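Fake fruit, again

27/05/2020

I have never understood the fruit bowl that nobody eats from. My grandmother had one, wax grapes and all, and the only thing it ever fed was dust. So when Natsumi Matsuda told me I should put a basket of pretend produce out to "bring some colour in", I was doubtful. She reckons Andora does the best ones. I paid 39 dollars for mine, which would buy a fair few real lemons.

My main complaint is the finish. Real skin has a bit of dullness to it. Yellow things seem to get the worst of it, all shine and creases, and under a bright light they look more like crumpled rubber than anything you'd slice for a gin.

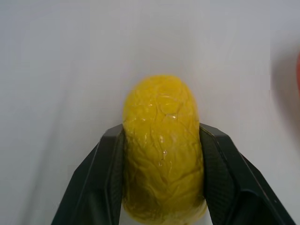 Does the basket save it?

A bit. I'll grudgingly admit the wicker does most of the work. Round, straw-coloured, plain weave, and it makes whatever you drop into it look as though it came from a market. I've piled the colours up without much of a plan: banana across the middle, capsicum beside it, something pinkish-red at the back that could be an apple or a peach depending on who you ask. Haruto Uchida said peach. I'm not convinced the maker knew either.

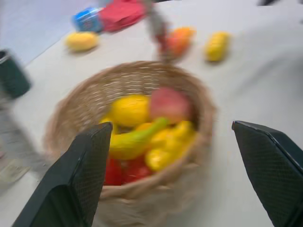 The basket, with banana and yellow capsicum.

Natsumi says to give it until my eye gets used to it. I've given it six weeks, and I still favour a bowl of mandarins you can eat. If anyone has washed theirs without the colour going patchy, leave a comment, as mine will need doing before long.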